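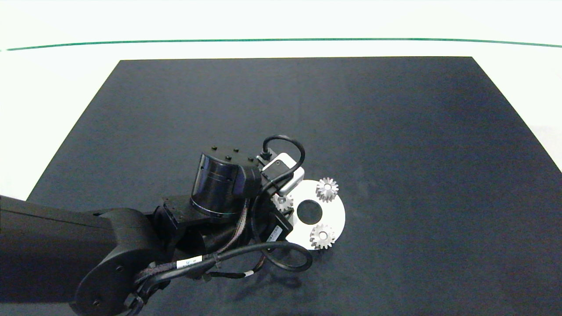 About Dalby Table Linens

Dalby Table Linens rents tablecloths, runners and napkins for weddings, school dinners and company events. Mwajuma Mabula started the business with 300 napkins and one washing machine. We now have 19 employees and serve customers in Bekance, Nyaga and the towns between them.

Our stock is washed, pressed and mended in our own building. Orders of any size are welcome. Delivery is free on orders over $760, and smaller orders can be picked up at the front counter on weekdays after 9 a.m. 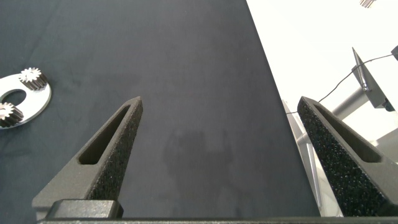
Color is the thing customers ask us about most. White and ivory still go out more than anything else, but evening events have been moving toward deep shades for several years. A dark navy-gray like the tabletop in the photo goes well with plain white napkins, and we carry cloths close to it in round and rectangular sizes. Swatches can be mailed on request.

The Plilov Street showroom opens on Saturdays from April through the end of the wedding season. Please call ahead if you want to see a full table set up.

Our history

The company began as a laundry service for two restaurants. Rentals were added when one of them asked for extra cloths for a banquet.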